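Otska Pocket Corrosion Logger: a long look at a short spec sheet

The pitch for the Otska is simple. Strap it to a pipe, plug in a probe, and it tells you how fast the wall is thinning so you can stop sending people out with coupons. I have heard that pitch from five vendors over the years and bought two of the results, so I was not in a generous mood when the case arrived.

We ran it for 42 days on a produced water line at our Culard yard, next to a rack of ordinary weight-loss coupons. The line is carbon steel, internally coated in the 90s and patched more than once. It is a fair test because we already know where it is bad.

Setup is where I started losing patience. The quick start guide covers the clamp in detail and gives the probe two sentences. It never tells you the torque for the packing nut. I used what we use on our other fittings and had no leak, but I shouldn't have to guess on a pressurized line. The software, sold separately under the name Clostis, wanted an update before it would talk to the logger, then another one right after.

Once running, it logged 3,167 readings and dropped 145 of them. Otska's support desk told me that was "within normal operation." Maybe so. The gaps came in clumps, mostly overnight when the pumps cycle, and those are the hours I care about.

Accuracy is harder to judge. The trend line moved the right way when we cut the inhibitor dose and came back down when we restored it. Fine. The actual rate it reported was well under what the coupons gave us, and the brochure's claim that it "replaces conventional monitoring" should be taken out. I would use it to spot a change. I would not sign off a wall thickness on it.

Battery life held up better than I expected, and the housing shrugged off a washdown and one drop onto gravel. The clamp is good. I'd buy the clamp by itself.

Then there is price. At $1,464 for the logger, with probes extra and Clostis billed yearly, you need a lot of skipped site visits to come out ahead. The sales sheet assumes one visit a week per location. We go once a month, so their payback table means nothing to us. Do your own math with your own truck costs.

Chowdary makes a plainer unit with no display and a worse clamp, and it prints its error band on the label. If I had to spend the money in June when our budget opens, I'd lean that way, or just order more coupons.

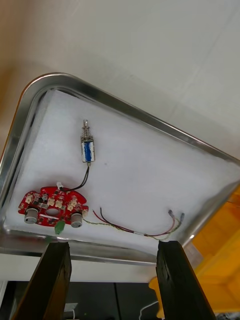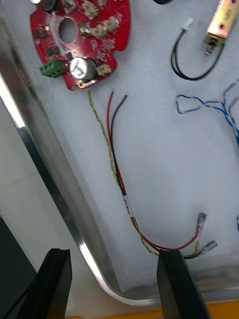

Reviewed by Bożena Lis
Edited by Lena Wysocka
Filed under: Pipeline Monitoring, Field Instruments

The review unit went back to Otska after the trial. We paid for the probes ourselves. If you have run one of these on a gas line or anything sour, write in with your coupon numbers and we will add them to this page.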